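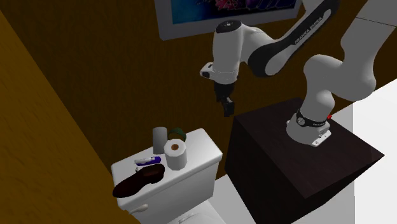
Bathroom render, cistern at lower left with household bits on it.

2022-04-27

Flush valve seals, continued. Bench 2 all day, Riku in the morning, me and Lộc after lunch.

Started with the four seals that went into the chlorinated tub in August. Riku had pulled them the evening before and left them on paper towel. Two are the black rubber type from Swanepoel, two are the red silicone ones from Lirkura. The black ones leave marks on the fingers when rubbed. Under the lens the sealing lip has small cracks running across it, worse on the side that faced up. Silicone pair look much as they did going in, slightly dull.

Fitted each in turn to the test cistern and filled to the line. Dye in, left for 90 minutes, bowl checked with a torch. Notes as they came:

Black A: colour in the bowl at first check. Stopped and refitted, same again.
Black B: nothing at first check, faint streak at the back by the end.
Red A: clear.
Red B: streak on the left. Took it out and found grit on the seat. Wiped seat, refitted, clear.

So Red B's first result doesn't count and I've crossed it out on the sheet. We should wipe the seat before every fitting, not only when we remember. Added to the method card. Lộc points out that the August runs were done before the card existed, so there is no way of knowing whether the seat was wiped for those. I've put a pencil query next to all of them.

Rate of loss. The dye tells us yes or no and I want a number. Set up the catch tray under the outlet with the small funnel and weighed what came through. Black A gave 292 g in the hour. Black B too little to weigh properly, the tray was damp and that was all. Will leave B overnight with cling film over the tray so that it doesn't dry out.

At 292 g an hour the cistern is losing 7 litres a day, which a person at home would probably not notice by ear. The fill valve tops up in short bursts and this one is quiet. Unathi wants this in the leaflet for the housing association. I'd like a second cistern to show the same before we print anything.

Fill valve. While the cistern was full I checked the float setting because the water line looked high. It was 4 mm over the mark. The adjusting screw had turned, I think from the lid being knocked when it was put back. Reset and put a dab of paint on the screw head so we can see if it moves. This may have affected Black A, as it was first on. Head difference is small but I'll run A again tomorrow at the right level and see.

Lid. The lid on the test cistern is a poor fit since it was chipped. Lwazi has a spare from the Girkurstead job and will bring it over. Until then please lift it straight up with both hands and lay it flat on the foam, not leaning against the wall. People also put things down on it, pens, the torch, the dye bottle, and then everything has to be cleared before the lid can come off. There is a shelf at head height for this.

Dye. Ekau tablets are nearly finished. They take a long time to dissolve in cold water and leave a sediment, which could be part of the grit problem. Tried food colouring from the kitchen instead, blue, ten drops. Mixed through in a couple of minutes and no sediment that I could find. It shows less well against the white in poor light, but with the torch it's fine. Proposal is to change over once the tablets are gone and note the change on the sheet. Thandeka to say yes or no.

Seat wear. Had the old seat from the returns box on the surface plate. It rocks. Feeler gauge goes under on one side and not the other. No seal would close on that, so the returned valve tells us nothing about the rubber and I've moved it to the scrap tray. Label kept, stuck in at the back of this book.

Soak tub. Strength had dropped again over the weekend. Lộc brought it back up and made a cover from an offcut of acrylic. Next batch goes in on Friday: three black, three red, and one of the plain grey ones Lwazi found, maker unknown. Cut a notch in the outer rim of each so we don't mix them up, as the marker pen comes off in the tub.

Cycle counter. Mechanical one on the flush lever stands at 900. It sticks if the lever is pressed slowly, so treat that as a minimum. A drop of light oil helped.

Orders:
110 mm pipe bung, one, the old one has gone hard
Seals, black, pack of ten
Paper towel
Batteries for the torch

To do:
Rerun Black A at correct level
Weigh Black B tray first thing, before anyone drains the cistern
Ask Unathi when the leaflet text is due
Collect lid from Lwazi

Drain cock left open on the spare cistern. The test cistern is full and should stay full overnight, note taped to the lever.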